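In praise of the dish rack

I have owned a dishwasher twice, and both times I went back to the rack. I don't say this to be contrary. The machines were fine. The second one was a very good one, in a rented flat in Chala, with a drawer on top for cutlery and a little light that shone on the floor to tell you it was still going. I used it for 3 months and then it turned, quite gently, into a cupboard for baking trays.

What I missed was the rack. I know how that sounds! But I have been thinking about it all winter, and I am now ready to argue that the ordinary wire dish rack is the best thing in most kitchens, and that we treat it very badly. We hide it when visitors come. We buy the cheapest one in the shop, we let the feet go rusty, and then we complain that it looks a mess.

Start with what it does. A plate left flat on a worktop sits in its own puddle. A plate dried by hand needs a clean tea towel, and by the fourth plate the tea towel is no longer clean or dry. A plate stood on its edge in a rack needs no help from anybody. The water runs down to the rim and drops off, the air gets at both sides, and you can go and read the paper. Gravity and a draught do the whole job, and they have never sent me an electricity bill.

Then there is the shape of the thing. Most racks are built on the idea that everybody eats off the same flat white dinner plate, and that it is 116 years ago and there are twelve of them in a set. My cupboard isn't like that and I doubt yours is. I have bowls that are nearly plates, plates that are nearly bowls, and mugs from every place I have ever worked. Divided plates are the hardest of the lot. They are heavier than they look and the ridges catch the water, so a rack with mean little slots throws them out on the floor. What you want is height. Tall, rounded arches will hold a thick plate as happily as a thin one, and they don't care what the plate is for.

I would also put in a word for a rack that stands on its own feet, with no tray fixed underneath. The built-in tray is where good intentions go to grow slime. A rack with open feet can stand by the sink, or on the table with a towel under it, or outside the back door in July if you are lucky enough to have a back door. You pick it up with one hand. When it is empty you can hang it on a nail.

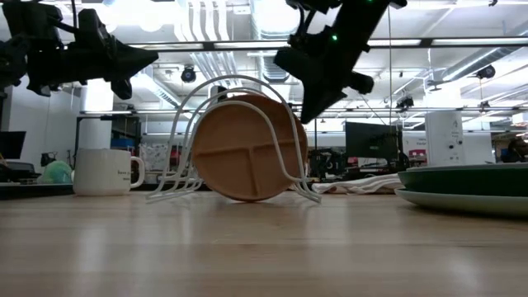
Fasil Gudeta, who read an early version of this, wrote back that I had left out the whole point, which in his view is the order you load it in: big plates at the back, small at the front, mugs never in the rack at all, and anyone who puts a pan in there should be asked to leave the house.

I agree with him on the mugs. A mug belongs next to the rack, on a folded cloth, upside down and tipped a little so the steam can get out. Put it in with the plates and it takes up the room of three of them, and its handle gets hooked on the wire so that you pull the lot over when you want a cup of tea. On pans I am softer than he is. A small milk pan can lean at the end and do no harm.

As for the order, I have tried his way, and I have tried putting things in as they come out of the water, and I have to report that I like the second way better. There is a real pleasure in finding the place for each thing. You have a soapy plate in one hand, you look at what is left, and you see that the green one will go there if the brown one moves along. It is a very small puzzle and you win it every evening. Where else do you get that?

Colour comes into it too. We have all been told for years that crockery should be white, and I gave away a good deal of lovely stuff in my thirties on that advice. I have since been buying it back. Brown, dark green, cream, a blue bowl with a chip in it from the market at Ilance. White plates in a white rack look like filing. Put an earthy brown plate between white wires and it looks like something you would be glad to eat from, and you see it every time you walk past – in a cupboard you would see it for two seconds at dinner time.

That is my other complaint against the cupboard, while I am here. We put away things that we will want again in four hours. My grandmother never did. Her plates went from table to bowl to rack to table, and the cupboard was for the Sunday set, which came out in November for her birthday and again at Christmas. She would have been baffled by my sister's kitchen, where every surface is bare and you have to open five doors to make toast.

People will say that a family of six can't live like this, and perhaps they can't. If you are cooking for a crowd every night then run the machine, with my blessing. I'm speaking to the ones and twos and threes, to people in flats with a single sink and a short worktop, who have been made to feel that the rack is a sign of not having managed something.

So buy a decent one. Mine came from Brollmont, the hardware shop by the bus station, and it is coated wire with not one clever feature. Check that the coating goes right round the ends of the feet, as that is where they always start to rust. Press down on the arches and see if they spring back. Take your most awkward plate with you in a bag and try it! The man in the shop was a bit surprised, but he cleared a space on the counter, and then he fetched a pie dish of his own from the back room and we tried that as well. It fitted.

February 2018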